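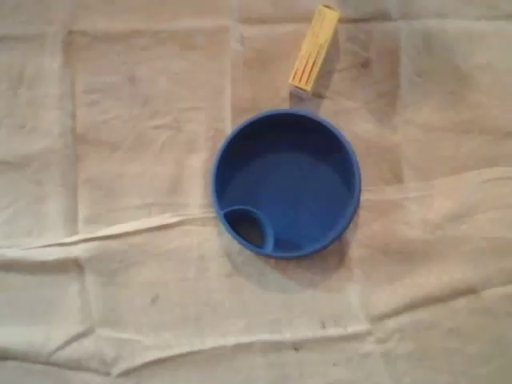 Department of Early Childhood Education

# Handout 6: Pretend Play in the Preschool Years

Instructor: Cremilda Camargo
Room 203, Mulligan Hall

Read this before the next class and bring it with you. It covers the first half of the unit on play. The second half, on games with rules, is in the handout that follows.

## What counts as pretend play

A child is pretending when an object, an action or a person stands for something else. Most children begin in their second year. The first acts are short and usually aimed at the self: the child lifts an empty cup and makes a drinking sound. Later the same act is aimed at a doll or a parent. Later still, several acts are joined in order, such as cooking, serving and washing up.

Keep these terms apart in your notes:

- **Functional play**: using an object as it is normally used, or repeating an action for its own sake.
- **Object substitution**: a block is used as a phone.
- **Role play**: the child takes on a part, such as cook or bus driver, and may keep it up for a long stretch.
- **Sociodramatic play**: two or more children share a story and agree, often out loud, on who is who.

The line between the first two is not always clear. A child who stirs a toy pan may be pretending to cook or may just like stirring. Look for other signs - talk, sound effects, offering the "food" to someone.

## Realistic and open-ended props
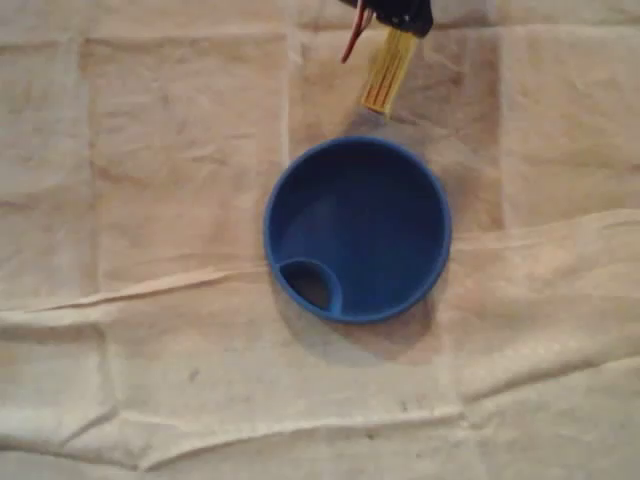
Page last changed: July 25, 2026

Younger children tend to pretend more easily with props that look like the real thing. A toy pan suggests cooking, and a two-year-old needs little help to begin. By four or five, many children manage well with plain items such as boxes, scarves and blocks, and some need no prop at all.

A classroom with mixed ages should have both kinds. Put out a few items at a time and leave them long enough for stories to develop. Changing the whole corner every day cuts off play that children meant to come back to.

## The adult's part

Adults can watch, supply materials, join in, or direct. Directing is the one to use least. If you join, take a small role and follow the child's lead. "May I have some soup?" keeps the story going. "What color is the soup?" turns it into a test, and children often leave at that point.

## Observation task

Watch one child, aged 2 to 5, during free play. Write down what the child does and says, in order, and leave your opinions for a separate column. Then mark each act with one of the four terms above. If you can't decide between two, write both and say why.

Do not use the child's real name. Written observations are due at the first class in August. Leave them in the tray outside Room 206.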